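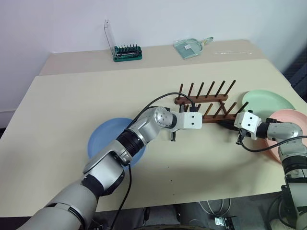 Pemwood 从事木材人工干燥、含水率检测和干后平衡处理，服务对象为家具厂、木制餐厨用品厂、乐器部件加工厂和室内木作施工单位。公司自身不销售板材，也不生产成品，收入来自来料干燥的加工费和检测费。委托料以阔叶材为主，规格从地板坯料到小截面的杆件、条件都有。碗碟架一类的小件木制品在来料用途中占有相当比例，桌面中间立着的这只深棕色木碗碟架即属此类：使用中反复接触水，又长期处于室内空气里，木料干燥时的终含水率和残余应力控制得不好，后期容易在接合处表现出来。家具面板、门框和抽屉料面对的条件相对温和，但幅面大，对含水率均匀性的要求更高。公司按最终用途制定干燥基准，同一树种、同一厚度的料，用途不同，基准可以不同。

业务范围
来料干燥：接收锯材、坯料和规格料，按委托方指定的终含水率干燥，出窑前做终了调湿处理。
二次干燥：接收已经气干或在别处干燥过、但含水率偏高或偏差过大的料，重新调整。
平衡处理：对终含水率合格而厚度方向梯度过大的料，在平衡间内存放，直至梯度符合要求。
含水率检测：烘干法与电测法，可到场抽测，也可送样。
干燥应力检测：叉齿法切片，出具应力等级。
干燥缺陷分析：对端裂、表裂、内裂、皱缩、翘曲和变色做原因判断，附切片照片和干燥记录的对照。
窑体检查：为自有干燥设备的工厂检查窑内风速分布、温湿度传感器偏差和壳体漏气情况。

不承接的业务：防腐加压处理、阻燃处理、高温热改性、原木熏蒸。委托方有此类需要时，应在送料前另行完成或安排在干燥之后，具体顺序可向技术部询问。

厂区与设备
Rebelo 厂区设有5座常规蒸汽干燥窑，侧送风，顶风机可正反转，单窑装材量40立方米，按带垫条的标准材堆计算，实际装材量随板厚和垫条厚度变化。窑体内壁为铝合金，保温层填充于内外壁之间，大门为吊挂式，门框密封条每次检修时更换。加热器布置在风机两侧，喷蒸管与加热器分开控制，进排气道成对设置，随风机转向切换进气与排气功能。

每座窑内设干球和湿球温度测点，另设平衡含水率测片。材堆中埋设电阻式含水率探针，探针位置在装窑图上标注。电阻式探针在纤维饱和点以上的读数只作趋势参考，含水率较高的阶段以检验板称重结果为准。检验板从来料中截取，端头涂封，放在材堆侧面预留的检验板槽里，由窑工从小门取出称重后放回。

窑外设有预处理间、平衡间和冷却区。预处理间用于生材的低温预干，适用于容易表裂的厚料。平衡间内温湿度恒定，委托料按批次堆放，批次之间留出通道，材堆底部用水平的垫梁支撑。冷却区有顶棚和侧墙，出窑的材堆在此降温后才能拆垛，拆垛前不得露天停放。

检测室与窑区分开，设恒温鼓风烘箱、电子天平、干燥器、切片锯和卡尺。天平与烘箱的温度显示按计划送检，检定证书编号写在检测报告的设备栏。切片锯只用于截取试片，不用于委托料的加工，以避免木屑混入试样存放区。

干燥记录系统 Jostalico
Jostalico 是公司自行编写的干燥记录系统，用于保存每一窑的设定值、实测值、阀门开度、风机转向和人工操作记录。系统在窑区控制室本地运行，断网时记录不中断。窑工每次改动设定值必须填写改动原因，未填写原因的改动不会下发到控制器。

每一窑在系统中对应一个窑次编号。窑次编号下挂有装窑图、检验板称重表、探针读数曲线、终检数据和出窑照片。一窑内混装多个委托方的料时，各委托方只能查到自己的材堆数据和整窑的温湿度曲线，其他委托方的树种和规格不显示。

系统中的干燥基准按树种、厚度和用途存放。现用基准库已收录200多条，每条注明来源：文献基准、设备厂商推荐基准，或经本公司试验窑次修订的基准。修订过的基准保留历次版本，旧版本不删除，便于对照早期窑次的结果。首次承接的树种不直接套用相近树种的基准，先用小样做百度试验，观察初期开裂、截面变形和内裂的等级，再据此拟定初步基准。

干燥流程
一、来料登记。核对树种、厚度、宽度范围、长度、数量和委托终含水率。树种名称以委托单上的中文名和拉丁名为准，只写商品名的，需要补充样块，由检测室看过横切面后确认。商品名相同而树种不同的情况比较常见，这类料的密度和干缩率可能相差很大，混在同一窑内会造成含水率离散。
二、初含水率测定。从不同的捆包中取样，避开端头，截取试片，用烘干法测定。初含水率差异过大的批次建议分窑，委托方坚持同窑的，以最湿的检验板控制基准的推进，干燥时间相应延长。
三、堆垛。板材同一层厚度一致，垫条上下对齐，端部垫条尽量靠近板端。短料放在材堆内部，长料放在两侧。易翘曲的料在堆顶加压重或使用弹簧压紧装置。垫条使用干燥过的直纹材，厚度经过刨削，已经变形或发霉的垫条剔除。小截面条件料码放在格栅托盘内，层间通风口方向与窑内气流方向一致。
四、预热。关闭进排气道，喷蒸升温，使木材内外温度一致。预热阶段干湿球温度差保持在较小范围，防止表层先行失水。
五、干燥阶段。按检验板平均含水率与最湿检验板含水率推进基准。含水率阶段切换时先升干球温度，稳定后再加大干湿球温度差。温度和湿度不在同一时刻大幅改变。
六、中间处理。厚料和易产生表面硬化的树种，在干燥中期进行喷蒸处理，缓和表层拉应力。处理时间由叉齿试片的形态确定。
七、终了处理。先做平衡处理，缩小板与板之间的含水率差异，再做调湿处理，消除厚度方向的残余应力。终了处理的时长不计入加急压缩范围，即使交期紧张也不省略。
八、冷却与出窑。停止加热，风机继续运转，待窑内温度与环境温度的差值降到规定范围后开门。冬季差值要求更严。
九、终检。取样位置覆盖材堆的上、中、下部和气流的进、出侧。测定平均终含水率、厚度方向含水率偏差和应力指标，目测可见缺陷，数据录入 Jostalico。

含水率指标的确定
终含水率由委托方提出，公司可以给出建议值，建议的依据是成品使用地的平衡含水率，而不是加工厂所在地的平衡含水率。加工厂位于潮湿地区、成品发往有采暖的室内时，两地数值相差明显，按加工地取值会使成品到货后继续收缩，榫肩出现缝隙，拼板端头开裂。反方向发货则可能出现抽屉卡滞和门扇胀紧。

餐厨用小件的指标另行考虑。此类制品与水接触的部位会周期性吸湿和解吸，表层含水率波动大，芯层变化慢，表层和芯层之间反复产生应力。干燥时把平均含水率压得过低并不能减小这种波动，残余应力小、纹理直、弦向尺寸小的料在使用中更稳定。对杆件和插接件，公司建议杆与横梁的料同窑干燥，并在平衡间内一并存放，使装配时两者含水率接近。涂层或油饰能够减慢水分交换的速度，不能改变最终的平衡值，因此表面处理方式不作为放宽终含水率指标的依据。

乐器部件料对变色和内应力都敏感，采用低温长周期基准，窑内不与其他用途的料混装。地板坯料以厚度方向偏差为主要控制项，平均值合格而偏差不合格的批次退回平衡间。

弯曲木用料一般要求较高的含水率，委托方应在委托单上注明弯曲工序在干燥之前还是之后。未注明的按普通规格料处理。

检测报告
检测报告统一采用 Dornarel 格式。Dornarel 是公司内部的报告模板，与 Jostalico 的终检数据表对应，字段包括委托单号、窑次编号、树种、规格、取样位置图、试片编号、湿重、全干重、含水率、应力指标、缺陷描述和使用设备。报告中的含水率均以全干重为基数。电测法结果单列，注明树种修正档位和测试时的木材温度，不与烘干法结果合并求平均。

单独委托的检测，自样品收齐起5个工作日出具报告。样品应在截取后立即用塑料薄膜包严，装入密封袋，排出袋内空气。袋内有凝结水的样品，检测室会在报告中注明，结果仅供参考。只送一块试片的委托可以受理，报告结论限于该试片，不推及整批。

缺陷分析需要提供带缺陷的实物，仅凭照片不出具书面结论。若料在别处干燥，应同时提供干燥曲线；没有曲线的，分析只能给出可能的原因范围。胶合、涂饰之后才发现的开裂，需同时保留未涂饰的同批余料。

质量控制与责任划分
公司对干燥过程和终检结果负责。来料中已有的端裂、虫孔、髓心、腐朽和应压木，在来料登记时拍照记录，由委托方确认后装窑。含髓心的板材在干燥中开裂的概率较高，不列入干燥损耗的赔付范围。委托方未封端的湿材，端裂长度以来料记录为起点计算增量。

干燥后的料在冷却区和平衡间的存放由公司负责，出厂后的存放条件由委托方负责。建议仓库保持通风并控制相对湿度，材堆离地，不靠外墙，拆包后尽快投入加工。包装用的塑料薄膜可以减慢吸湿，长期存放仍会使含水率逐步接近仓库环境。委托方在收货后对含水率有异议的，应保留原包装未拆的料，双方共同取样，以烘干法复测。

偏离基准的窑次一律留有异常单。常见的异常有蒸汽压力不足、湿球纱布结垢、风机跳停和进排气道卡阻。湿球纱布每窑更换，水槽补水用软化水。风机单台停转时，窑次可以继续，但该侧材堆的终检取样加密；多台停转时转入保温保湿状态，等待修复。异常单随终检数据提供给受影响的委托方。

能源与环境
窑区蒸汽由燃气锅炉供给，冷凝水回收至锅炉补水箱。排气口的湿热空气经换热器预热新风后排出。部分树种在干燥时析出酸性挥发物，对窑内金属件有腐蚀作用，相关窑次结束后用清水冲洗加热器和风机叶片，冲洗水收集后中和处理。拆垛产生的废垫条和检验板余料分类堆放，未沾染涂封剂的部分交由生物质燃料厂回收，沾有涂封剂的端头单独处置。

停窑检修安排在每年12月，内容包括大门密封条更换、加热器试压、喷蒸孔疏通、风机轴承加脂、温湿度传感器比对和壳体检漏。检修期间检测室照常收样，平衡间照常运行，需要在检修前出窑的长周期料，应提前与生产部确认进窑时间。

委托须知
首次委托请提供树种、规格、数量、初含水率的大致情况、最终用途和成品使用地区。委托单由技术部审核，审核后给出建议的终含水率、预计干燥周期和报价。预计周期以检验板的实际变化为准，初含水率高于委托单所填数值时，周期顺延，技术部会通知委托方。

料到厂前应标明捆包号，捆包号与装箱清单一致。板材厚度偏差过大的，堆垛时同层无法压平，公司可代为按厚度分选，分选费另计。带树皮的毛边板可以接收，须在清单中注明，按毛边板的容积系数折算装材量。不足一窑的料可以拼窑，拼窑的条件为树种干燥特性相近、厚度相同、初含水率差异在技术部认可的范围内。

提货时核对捆包号、出窑日期和终检结论。运输车辆应带篷布或使用厢式车，敞车运输须有整体包覆。雨天装车在有顶棚的装卸台进行。

本页内容更新于2021年9月24日。业务范围、基准库收录情况和设备配置如有变动，以委托时技术部提供的书面说明为准。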